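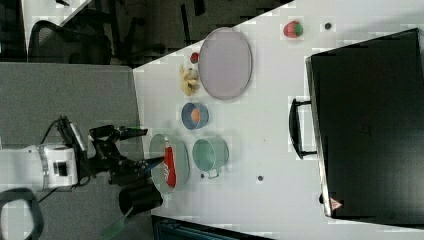

Can a robot clear up the kitchen for you yet?

Bits of it, slowly, if somebody has set the kitchen up to suit it and is standing nearby. For a whole ordinary kitchen after a whole ordinary tea, you're still on your own, and I think you will be for a good while.

Print this page | E-mail this to a friend

I should say where I'm coming from. I worked in the canteen at Prerkel's in Lavbridge for most of my working life, first on pots and then running the counter, and I've had strong feelings about washing up since before some of the people building these machines were born. I'm not against them at all! If a robot turned up at my door tomorrow and offered to do the roasting tin I'd put the kettle on for it. But I do get cross when I read that the chores are as good as sorted, because the people who write that seem to think a chore is one thing, and anybody who has done one knows it's forty little things wearing the same coat.

Take clearing a table. You'd say to a teenager "clear the table" and (eventually) the table would be cleared. Now try writing down what you meant. Pick up the plates, but scrape them first. Stack them, though the oval one won't sit on the round ones, so that goes on top or goes separately. The sauce bottle goes back in the cupboard unless it's empty, and you know whether it's empty by the weight of it, before you've even thought about it. The orange goes back in the bowl. The strawberries - well, who left strawberries out? Eat those. The banana is half gone so that's the bin, but the skin goes in the other bin. Every one of those is a decision and you made it with your hands already moving.

So when I see a robot arm at a table with a few dishes and some toy fruit on it, I don't laugh, which is what my brother-in-law does. He says "a toddler could do that". Yes, and have you ever tried to build a toddler from parts? Getting hold of one thing on a plate, without knocking the plate, and putting it down where you meant to, is the job. The rest of the housework is that job over and over with the things changed round.

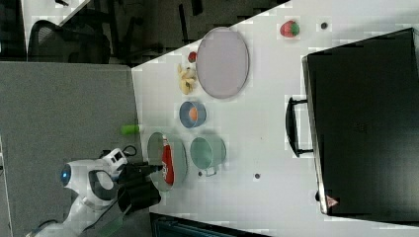 Page last changed: September 7, 2022

What bothers me more is the gap between doing it and doing it at my house. I've got a friend, Catriona Mowat, who bought a Budeo floor cleaner in April for 900 pounds. She loves it, I'll say that straight away, and her hall has never looked better. But have you seen her hall? She has moved the shoe rack, taken up the rug with the fringe, put the lamp flex behind a bit of trunking and trained two grandchildren to pick up their socks. I said to her, Cat, if you'd told me all that was coming off the floor I could have run a brush round it myself in five minutes. She said that wasn't the point. I still think it might be a bit of the point.

That's the trick with a lot of household machines, and it always has been. We think the machine learned to do our chore, when really we changed the chore until the machine could manage it. My mother's first washing machine didn't scrub a collar the way she did. She stopped expecting scrubbed collars, my father stopped wearing the sort of shirt that needed it, and everyone agreed it was marvellous. It WAS marvellous. I wouldn't go back for a pension.

And the dishwasher is the best example going, because people forget it's a robot that never had to find anything. You bring it the plates and face them all the same way, and you take out the wooden spoon because you know what will happen to the wooden spoon. Then you shut the door and it does the one part of the job that can be done with hot water and no judgement. Loading it is the hard bit. Ask any married couple.

We had a Lungu at the canteen, a big pass-through one with a hood you pulled down, and the man who fitted it told us it would save us a pair of hands. It did no such thing. It saved us the worst part of the day, and I'd have kissed him for it, but the hands just moved along. Somebody still had to strip the trays at one end and stack at the other, and a clean plate is a slippery beggar when it's hot. What changed was that nobody's skin cracked any more. I'd put that above saving a wage, though I dare say the office didn't.
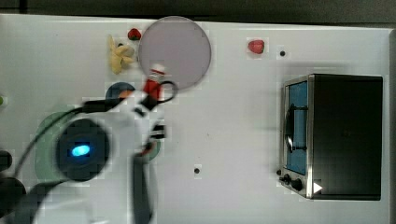

The white arm among the toy fruit, toaster oven to the right.

People ask me (all right, my nephew asked me) whether the shop floor will get there before the kitchen does. I think it's got there already for the jobs where everything turns up in the same place. There was a line at Prerkel's where tins came down a belt and a machine put lids on them, and it did that all day without needing the toilet. Fifty yards away was a bench where women sorted the returns. A box would come back with a dented tin, a split bag, a note, somebody's glove and half a sandwich, and they'd have it sorted and be telling you about their weekend before you'd found your glasses. No machine ever came near that bench. It wasn't skilled work according to the pay sheet, mind you. I've thought about that pay sheet a lot since.

Your kitchen is the returns bench. That's really all I want to say in this whole piece, and I've taken the long way round as usual. Nothing arrives in order. The pan has been left on the wrong ring and the lid belongs to something else, and there is always, always one cup outside on the step.

I do think the arm-on-a-table people have gone about it the right way, for what my view is worth. They've started with a handful of things and they want the machine to cope with those before anybody adds gravy. A good many of the adverts start from the other end, with a smiling family and a shiny thing on wheels carrying a salad, and you never see what happens when the salad is finished. Give me the plain table any day. At least you can see what's being asked of it. 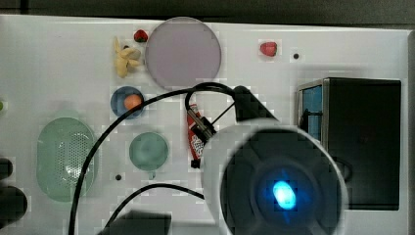
Mind you, soft things are where I'd like to see them try next. A plate is stiff and it stays the shape it was when you looked at it. A dishcloth is a different shape every time you pick it up. So is a bag of peas, or a fitted sheet (I can't fold one either, so I'll not be throwing stones), and so is most of what lives in a fridge. When you take hold of a bag of crisps your fingers know how hard is too hard, and you couldn't tell me how they know. I've seen girls new to the canteen who couldn't carry three plates on the Monday of their lives, so to speak, and by the end of a month they could do it while arguing. They hadn't been told anything clever. They'd dropped some.

Perhaps that's what it will take with the machines, a great deal of dropping. I'd be patient about it if the people selling them would be patient too. I don't need a robot that does my kitchen in 50 minutes while I'm out. I'd settle for one that took all night over it, made a small humming noise, and left anything it wasn't sure of in a pile on the side for me to look at in the morning. I could live with a pile. What I couldn't live with is one that was confident about my good glasses.

There are people who'd need it far more than I do, as well. My old neighbour couldn't lift a full kettle by the end, or bend for anything under the sink, and what she wanted was something to fetch the jar down and undo the lid. Just that, a few times a day. She had a carer in for a short while each morning who was lovely and always rushing. If the first proper kitchen robot did nothing but fetch jars and undo lids I'd call it a bigger thing than all the floor cleaners put together, and I hope somebody is working on lids.

For now I'm washing and my husband is drying, and he puts the colander back in the wrong cupboard every single night.

READER COMMENTS (4)

Davina Shearer: I did returns for eleven years, different firm, and you've got that bench exactly. We once had a live crab. Let's see a machine deal with the paperwork for that.

pottedshrimp: Think you're a bit hard on the floor cleaners. Mine gets under the bed, where I haven't been in years. I did have to put the bed on blocks, so I suppose that's your argument made for you.

Tam_L: My son works with arms like these and says the gripping is only half of it, knowing where the thing is in the first place is the other half. Shiny stuff and see-through stuff are the worst, he says. Good read though.

Catriona Mowat: The rug was going anyway!!

Contact the author | Copyright remains with the author, please ask before reprinting | Back to top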